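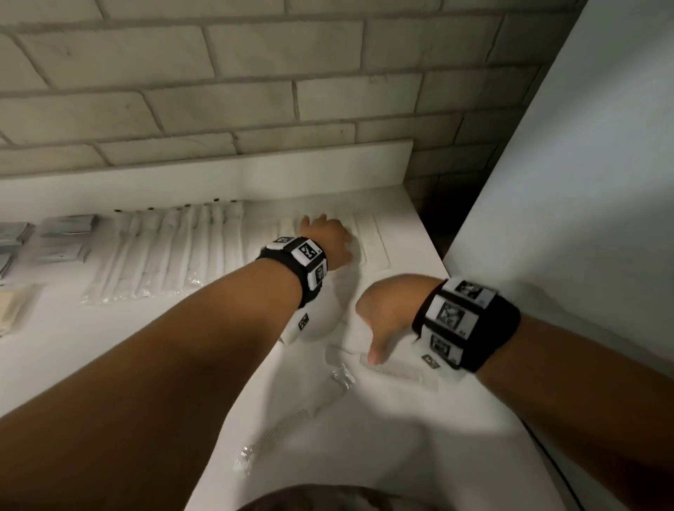 The Good Tray

The guest house at Plultholm had six bedrooms, a kettle that took its time, and a white counter in the back passage where the little packets were kept. Mawuli Korletey had been left in charge of all of it for the winter. His aunt had gone over the water to Plellstead to have her hip seen to, and she had left him a list that began with the boiler and ended, several sheets later, with the words DO THE GOOD TRAY NICELY, underlined so hard the pen had gone through.

Now the good tray wanted some explaining, because to look at it you would have said it was only a tray. It was oval, and somebody's wedding present, and it had a chip on one side that his aunt always turned towards the wall. But every guest who had ever stayed at Plultholm had found it waiting on the chest of drawers when they came up with their bags, with the small things laid out on it that people forget to pack, and plenty of them had written in the book about the tray and never said a word about the bed. There had been a gentleman from the ferry company who came for one night and stayed the week, and his aunt put that down entirely to the tray.

"People come in cold and cross," she used to say, going along the counter with her glasses pushed up into her hair, "and they've had the boat, and they've had the hill, and they've found out they left their toothbrush on the side of the basin at home. And then there's one lying there. It's not the toothbrush, love. It's that somebody thought they might."

Mawuli had heard this a good many times when he was small and sat under the counter with a biscuit, and he had nodded every time, and had never once laid out a tray himself. He was the one who carried the bags. Everybody has their job in a house like that, and his had been the stairs.

So on a wet afternoon in January, with one guest expected off the late boat, he put the passage light on and stood in front of the counter with his sleeves pushed up, and found that he was nervous. He laughed at himself a bit. He was a grown man who had driven lorries over mountains, and he was nervous of a toothbrush.

He began by getting everything out, which was the way his aunt began anything, including arguments. It all lived in biscuit tins, and the tins lived in the cupboard, and each tin had a label that had nothing to do with what was in it, so that the sewing kits were in Shortbread and the shower caps were in Christmas Assortment and a tin marked Buttons turned out to be full of shortbread. He ate a piece of that while he thought. Then he wiped the counter down, and dried it, and started putting things along the back of it in rows, so that he could see what he had.

The old cat, Bugti, came and sat on his foot. She had been named after something his uncle had read in a newspaper, and his uncle had gone to his grave without ever telling them what it was. She was a heavy cat, and when she sat on a foot it was generally understood that the foot was staying where it was, so Mawuli did the rest of the job by leaning.

It was pleasant, once he got going. He had expected it to be fiddly, and it was, but it was the good sort of fiddly, like shelling peas. The wrappers made a small noise when you slid them together. If you put one down crooked the whole row looked crooked, and if you straightened it with the flat of your fingers the whole row looked as if it had been to church. He found himself doing that over and over, laying his hand across a line of packets and pressing, just lightly, until they were all level, and he remembered then that his aunt did precisely the same thing, and that from underneath the counter what he used to hear was a soft little pat, and then a pause, and then another pat further along. He had always thought she was counting. She was only getting them straight.

Then he chose. One of these, one of those. A comb, certainly. He held up a sewing kit and wondered whether anyone in the world had ever sewn on a button at Plultholm, and put it on the tray anyway, because what if tonight was the night. He put on two biscuits, and took them off again in case they looked greedy, and put them back in case one looked mean. He moved the comb. He moved it back.

The trouble was that he didn't know who it was for. The booking had come by telephone on a bad line, and all he had managed to write down was the name Vakar, which might have been the front or the back end of somebody, and the word "late". His aunt would have got the whole life story. She would have known about the bad knee and the daughter in the navy and whether they took sugar. Mawuli had only the name, and he stood there with the rain going down the passage window and tried to imagine a person he could be kind to.

He decided, in the end, that whoever it was would be tired. That seemed safe. Nobody came up the hill off the late boat feeling fresh. So he thought about being tired, a thing he knew a great deal about, and about all the rooms he had slept in during his driving years, the ones with the towel folded like a swan and no hook to hang your coat on, and the one in the mountains where a woman he never saw had left an orange on the pillow. He hadn't thought about that orange for years. It had been a small one with a leaf on it. He had eaten it sitting on the edge of the bed with his boots still on, and slept like a child.

There were no oranges in the house. There was half a lemon, and he was not so far gone as that. But there was an apple in the bowl that was better than the other apples, and he polished it on his jumper and set it on the tray, just over the chip, where it did the job better than turning the thing to the wall. Then he asked the cat for his foot back, and carried the tray up all 26 stairs without rattling it.

The late boat was later than usual. He had the lamp lit and the soup on low, and had dozed off in the chair beside it, when the bell went and there on the step was a small elderly woman in an enormous coat, with water running off every part of her, holding a carrier bag.

"Vakar," she said. "I'm so sorry. They've sent my case to Plellstead. I've only got what I stand up in, and a book, and I don't much like the book."

"Come in, come in," said Mawuli, and heard his aunt in his own voice, so plainly that he nearly looked round for her. "Never mind the floor. It's been wetter than that."

She had the soup, and then she had it again. She told him about the knee (there was a knee, as it happened, though no daughter) and about a brother she was going to see further up the coast who hadn't spoken to her for years and had now sent a postcard with a puffin on it, and what did he suppose it meant, a puffin? Mawuli said he thought that on the whole a puffin was a friendly sign. She turned this over for some time and said that she hoped he was right, because she'd spent her savings on the boat. Then he took the lamp and saw her up to the front room, and wished her good night at the door, and went down again to see to the dishes.

He was drying the soup pan when he heard her cross the floor overhead. The boards in that room were loud, and you always knew where your guest had got to. She went to the window. She went to the bed, and sat, and got up again, and then she went over to the chest of drawers, and there she stopped.

He stood with the cloth in his hand and listened. For quite a while there was nothing at all. Then came the crackle of a wrapper, very faint, and after it, from the same place, the sound of somebody biting into an apple.

He hung the cloth over the rail and went along the passage to put the tins away. The rows on the counter had got a bit out of line where the cat had been up, so he straightened them first, and then he found a pencil and wrote at the bottom of his aunt's list, under the part that was underlined, that they would be needing oranges.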